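Fledell desktop news radio, reviewed after four months

I listen to a lot of news. Local bulletin at breakfast, the long evening program while I cook, and usually a world service broadcast if I wake up at night. For years I did this on a phone propped against the toaster, and I wanted something that sat on the counter and did one job. The Fledell is sold as a radio for news listeners. It has FM, internet radio, a bulletin timer and a headline feature that reads out the top stories from stations you pick.

I bought mine in May at full price. The company did not send it to me.

Setting it up

The radio comes with a power cord, a short printed guide and a wire antenna for weak signal areas. It found my wifi on the second try. The first time it asked for the password, I entered it correctly and it told me I was wrong. You enter letters by turning the main dial, so typing a long password twice takes a while.

After that it asks for your region and suggests stations. I live outside Sidinton, and it offered me two stations from the city and one that went off the air last year. The station list is supplied by a service called Cliltis, and you can correct it through their website. I reported the dead station. It was still listed when I checked last week.

There are 80 preset slots. I use six. If you follow the news in several languages or from several countries you may get more out of that number than I do.

The bulletin timer

I bought it for this feature and it works well. You choose a station and a time, and the radio switches on for the bulletin and then off again, or goes back to whatever you were playing before. I have it set for 7 a.m., 12:30 p.m. and 6 p.m. The default length is 5 minutes. You can make it longer in steps of one minute, which helps with stations that put the weather after the sports.

Internet streams run behind the FM signal. On my main station the delay is long enough that the timer used to come on during the commercials and cut off before the last story. There is a setting called Stream Offset in the second menu that fixes this. It is not in the printed guide. I found it by going through every menu one evening.

The timer will not do different times on different days. My station moves its evening newscast to a later slot on weekends, so on those two days I turn it on by hand. For a radio sold to people who follow the news, that is a strange thing to leave out, and I would like to see it added in an update.

Headlines

The headline button plays the most recent short summary from each station you have marked. It plays them one after another with a soft tone between. When the stations keep their summaries current this is very good. I can hear three newsrooms cover the same morning in the time it takes to make coffee, and it is interesting which story each one puts first.

When they don't, you get yesterday's news. One of my stations went two days without a new summary and the radio played the old one each time with no warning. It should say how old the recording is. The display shows only the station name.

Sound

Voices are clear. I can follow a newsreader from the next room with the faucet running, and I could not do that with the phone. There is a Speech setting that takes out most of the bass, and I leave it on all the time. Music sounds thin with it on and a little boxy with it off. Phone interviews on a bad line are still hard to understand, but that is down to the call.

Volume goes up to 101 for some reason. I keep it near the bottom third. At the top end the case buzzes.

Reading the news on the screen

The color screen on the front can show one story at a time from the stations that send text, with a picture if there is one. The text is large enough to read from across the kitchen. Long stories are broken into pages and you turn the dial to move on. I use it mainly for the business desk, where they post pieces that never make it on the air.

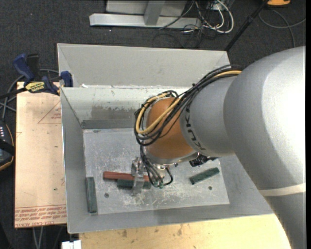 A KUKA robot arm over a metal bin.

Pictures load slowly on the screen, and the story text waits for them. You can switch pictures off, and then pages open right away. Brightness adjusts to the room, but even the lowest level is too bright for a bedroom. I put mine back in the kitchen after one night.

Compared with the Wunderlich

Before this I borrowed a Wunderlich tabletop radio for two weeks. It has better sound and a real number pad, so choosing a station is quicker. It has no bulletin timer and no headlines, only a normal alarm. If you mostly play music and catch the news on the hour, get the Wunderlich. If you want the news to come on by itself and stop when it's finished, get the Fledell.

Problems so far

It has lost its wifi connection 4 times since I got it. Each time, unplugging it and plugging it back in was enough. The presets and timers were still there afterward, but the clock had to be checked. The coating on the dial has started to go shiny where my thumb rests.

Rating: four stars out of five. I would take off another half star if I needed the timer on weekends more than I do.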